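Subject: Re: [filmhist] Small-town exhibition ledgers, 1931-36
From: Elaine Rezende
Date: Dec 29, 2003

Replying to the whole list, as two other people wrote to me privately with the same questions Torbjørn raised.

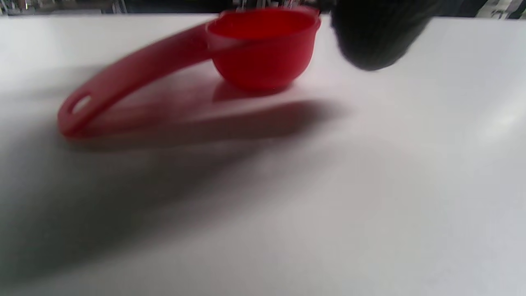 I'll take them in the order he asked them. His message first, trimmed a little:

> Elaine,
>
> Thanks for the note on the Rennie Theatre ledgers. I have three things I'd like
> to know before I ask my department for travel money.
>
> First, do the books give admissions by performance or only by day? We have daily
> totals for the Omano in Garport and they hide nearly everything I want to see,
> in particular whether people stayed away from the early show when the
> program changed midweek.
>
> Second, are the film titles written in at the time, or added by someone later?
> I was burned by this before. The Omano book has titles in a different hand, and at
> least a few of them are wrong.
>
> Third, is anything known about free passes? Lindalva Bezerra's paper argues that
> passes made up a large share of the weekday house in towns of this size, but she
> was working from interviews and I would like to see it on paper.
>
> Also, are the books open to readers now or do we have to wait for the
> cataloging to finish?
>
> Torbjørn Granström

On the first question: by performance, for most of the run. The manager ruled each page into columns for matinee, first evening and second evening, with adult and child tickets kept apart. There are 19 volumes. The exceptions are volumes 4 and 5, where he switched to one line a day. I don't know why. The handwriting is the same before and after, so it wasn't a change of manager. By volume 6 the columns are back.

He worked out his tickets from the starting and closing numbers on the roll, and those numbers are in the margin. You can check his arithmetic, and you should. Vanderleia Pimentel went through volume 2 line by line last spring and found errors on a fair number of pages, mostly in carrying forward. None of them were large. She fixed them in her transcription and marked each one, so you can go back to what he wrote if you prefer.

On titles: they were written at the time, in the same ink as the figures, but he shortened them badly. Serials are just "chapter" and a number. Second features are often left out, or entered as "and short." Where the local newspaper survives we have matched titles against the ads. The newspaper is missing for all of one winter, and for those months you get whatever he wrote down and nothing more. I would not build anything on the second features.

One warning about the ads. The ad gives the program as planned. When a print didn't arrive, he ran something else, and the ledger has it and the newspaper doesn't. Where the two disagree we have gone with the ledger. Tainá Sales thinks we should give both in the transcription and let the reader decide, and she is probably right, but it would mean going back over work that's already done.

On passes: yes, they are there, in a column headed "comp." It is filled in from volume 3 on. The biggest single night I have come across is 145 comps against 311 paid, and that was a benefit for the school, so please don't quote it as typical. Ordinary weekdays are far lower. I haven't added them up by year and I'd be careful about saying what they show until somebody does. I can say that the column doesn't tell you who got the passes. Lindalva's interviews mention merchants who put posters in their windows, and the railroad men, and there is nothing in the books for or against that.

Lindalva, if you are reading, I'd be glad to hear whether any of the people you talked to remembered the school benefits. There seem to have been several.

On access: the books can be read now, by appointment, two volumes at a time. The bindings on the early ones are weak and the reading room will ask you to use the foam supports. No photocopying. You can take your own photographs without flash after signing the form. The reading room is closed until the second week of January and mail sent before then will sit, so I'd wait to write.

The transcription is in Codon, and exports to plain text with tabs between columns. I have volumes 1 through 3 in a state I am willing to send out. Anyone who wants them can write to me off list. I would ask for two things in return: tell me about mistakes, and don't pass the files along, as we are still making corrections and I don't want old copies going around. The later volumes are partly keyed and I would rather hold them back for now.

Torbjørn, a question for you. Do the daily totals for the Omano include the balcony? The Rennie sold balcony seats off a separate roll until sometime in volume 7, and if the Omano did the same and only one roll got written down, your totals would be low and there'd be no way to see it from the totals alone. Look for a second set of ticket numbers, maybe on the facing page or inside the back cover. Ours were inside the back cover and we missed them for months.

I also still need the seating capacity for the Omano before the remodeling. The trade yearbook figure looks to me like it was copied from one year to the next.

Elaine Rezende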